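Zitside Shared Kitchen and Craft Room
Progress report to the Dusum Fund, second period
Prepared by Fotini Zervas 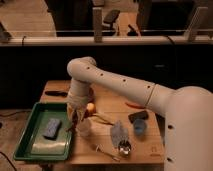

Sorting table, with the green tray at left holding a blue sponge and a white cloth.

1. Work in this period

The grant covers the clearing and reordering of the kitchen and the craft room next to it. At the end of the last period the kitchen cupboards were finished and the craft room had not been started. The craft room drawers have now been emptied and sorted, apart from the two under the window, which are stuck and need a joiner.

Most of what came out of the drawers was small and mixed together. Cleaning things were in with drawing things, and kitchen things were in with both. The sorting table in the picture gives a fair idea of the mix: a red marker, a metal spoon, a feather duster head, a crumpled beige cloth, a clear plastic cup and a small blue cup.

We sort by where a thing will be used. Sponges and cloths for wiping go in trays, and each tray goes to one sink. Spoons and cups go back to the kitchen. Markers go to the craft room shelf. Loose pieces with no clear use are kept in a box until the end of the period, and Venkatesh Salian goes through them with the craft group before anything is thrown out.

2. Changes to the plan

The first plan had one large bin for all cleaning supplies. Users of the kitchen asked for smaller sets they could carry, so we changed to trays. The trays came from Cuvis and were within the amount set aside for storage. The label printer in the plan was not bought. Handwritten labels are holding up well and are easier to replace when a shelf changes.

Sorting now takes place on Thursday mornings, when neither room is booked. Evening sessions were tried and dropped, as the cooking class needed the tables by 6.

3. Spending

Spending to date is $2,305. This covers trays, shelf brackets, drawer liners and cleaning supplies. The joiner's work on the stuck drawers is not included. We have one quote, from Theodorakopoulos, and have asked for another.

Hours for the period came to 60, all of them spent on sorting, cleaning and shelving.

4. Problems

The shelf above the craft room sink sags at one end. It is being used for light things only until the bracket is changed. Markers still turn up in the kitchen drawers, and we have moved the marker shelf closer to the door to see if that helps.

5. Next period

Open and sort the stuck drawers. Replace the bracket over the sink. Put a tray at each sink and write a list of what belongs in it. Send the second joiner's quote to the Fund for approval before work begins.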